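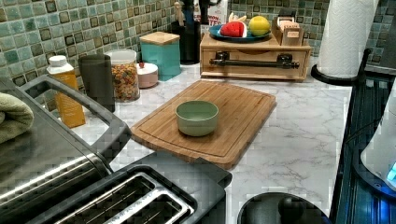

Ereck Residence Opens Shared Kitchen After Refit

Nov 8, 2023 -- The shared kitchen on the second floor of Ereck Residence has reopened to residents following a refit that began in June. The room now has new counters, a tiled wall behind the main work area and open counter storage for dry goods, and may be used daily by all registered residents and their guests.

The work was carried out by Poon, the contractor responsible for the building's earlier stairwell repairs, to a plan prepared by the residence's facilities office. The previous kitchen had been in use with few changes for many years. Its laminate surfaces had lifted near the sink, and the painted wall behind the counter had been patched on several occasions.

"Residents told us they wanted a kitchen that looked like part of a home," said Ruth Mamani, director of residence services. "They also asked for a surface that could be wiped down quickly between one household and the next. Those two requests guided most of the decisions."

The new counter has a white marble pattern with gray veining. The wall behind it is finished in small square mosaic tiles in mixed greens and pale aqua, with dark grout. The tile was selected from two options displayed in the lobby before work started, and the darker grout was recommended by the contractor as easier to maintain in a room with heavy use.

Everyday items are now kept in a row along the back of the counter, in canisters and lidded jars. Under the former arrangement, dry goods were stored in closed overhead cabinets, which a number of older residents had reported they could not reach safely. A light wooden organizer with a drawer stands at the right of the work area. Bamboo cutting boards with a groove around the edge have replaced the plastic boards used previously.

Cheng-en Tang, who coordinated the project for the facilities office, said that the front of the counter is to be left clear when the kitchen is not in use. Boards and bowls may remain out during cooking but should be washed and put away before the next booking.

"The storage along the wall is shared, and the working space is shared," Tang said. "We ask that personal groceries go home with the person who brought them."

Bookings are made in periods of 60 minutes through the Wovus resident portal. Each household may reserve up to 2 periods in a row. Residents who do not use the portal may sign up in person at the front desk, where staff will enter the reservation on their behalf. The kitchen may be used without a booking whenever no reservation is shown on the door schedule.

The project also included replacement of the ceiling lights and the addition of outlets along the side wall. The tile and counter work accounted for the largest share of the cost. A household goods allowance of $1556, approved separately, covered canisters, boards, bowls and plates.

A short orientation is required for residents who wish to reserve the room for group cooking. Sessions are led by Hok-lam Hung of the residence's activities staff and cover safe handling of knives, cleaning of the counter and correct use of the labeled waste bins. Abrasive pads and undiluted bleach are not to be used on the counter or the tile. Suitable cleaning supplies are kept in the cupboard beside the door.

King-fai Kao, chair of the residents' association, welcomed the reopening and said that the association's monthly soup lunch would return to the kitchen this winter. The lunch had been held in the ground-floor lounge during the work, with food prepared off site.

Comments on the new layout -- including requests for additional containers or changes to the booking periods -- may be left at the front desk or sent through the portal. The facilities office will review them before the smaller kitchen on the fourth floor is scheduled for similar work.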